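Kindar 5 Gallon Blue Trash Bags, 60 count
Reviewed by Vittoria Barbieri
June 2019

I don't usually get worked up over trash bags. I bought these because the hardware store in Stotton had stopped carrying the plain white ones I like, and the box promised "easy open, no slip, extra strong." I have read those words on a lot of boxes.

Let's start with the opening, as that's the part I complain about most. The bags come on a roll, perforated, with no marking to tell you which end is the top. The perforated end is the bottom. I got it wrong on the first 2 and stood there rubbing the sealed edge between my fingers like a fool. Once you know, it goes fine, although "easy open" is a stretch. The plastic clings to itself the way every thin bag does, and if your hands are dry you'll be licking your fingers. The old Fiore bags had a little colored strip along the top edge. I miss that strip.

Strength is harder to judge. I don't put anything heavy in a bag this size. I use them for clearing tables and desks, so tissues, wrappers, paper cups, the odd empty toothpaste tube. For that sort of trash nearly any bag would do. I did load one with coffee grounds and orange peel from the kitchen and carried it down to the bins, and nothing came out of the bottom. I also had one split down the side seam when I pulled it over the rim of my office can, with nothing in it at all. One out of a roll isn't a scandal, but it does take the shine off "extra strong."

Now the fit. The box says 5 gallons. My can is a round one from Ellcombe, also sold as 5 gallons, and the bag goes over the rim with barely enough left to fold down. If you toss things in from across the room, the edge creeps inward and after a few days half the bag is sitting in the can like a sock. No slip, they say. A rubber band fixes it, but I shouldn't need to supply a rubber band. In a narrower can I'd expect them to behave better.

What I will give them is the color. I thought blue would be ugly, and it is a bit, but it's see-through enough that you can tell what went in. 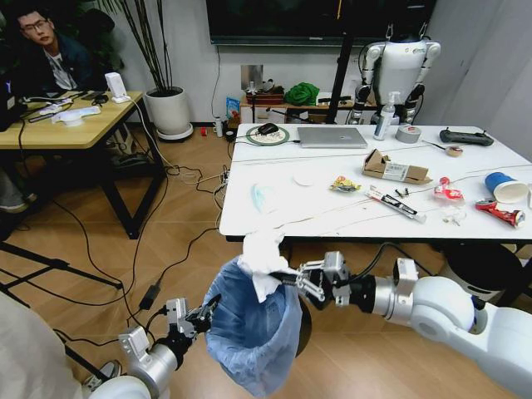 That matters more than I would have guessed on a cluttered table, where the small stuff gets swept up with the trash. In May I lost a perfectly good cable end that way in a white bag and only found out after pickup. With these I can hold the bag up to the window before I tie it. The other side of that is that visitors can see your used tissues too, so maybe keep them out of the guest bathroom.

Tying is where I'd knock off another point. No drawstring, no flaps, just a straight top. Fill it past two thirds and there isn't enough plastic left to make a knot. I end up dumping a full one into a bigger bag, and then I've used two bags for one bag of trash.

There's a light smell when you open the box – plastic, not perfume, thank goodness. It was gone by the next day. I can't stand the scented kind and was glad to see nothing on the label about lavender.

Would I buy them again? For desk and table cleanup, probably, if they were on sale. At full price I think you are paying for the words on the box. For the kitchen I'd go back to something with a drawstring, and if Stotton ever restocks the white ones I'll have to think about it.

Three stars. The roll also doesn't fit back in the box once you've taken it out, so find a drawer for it.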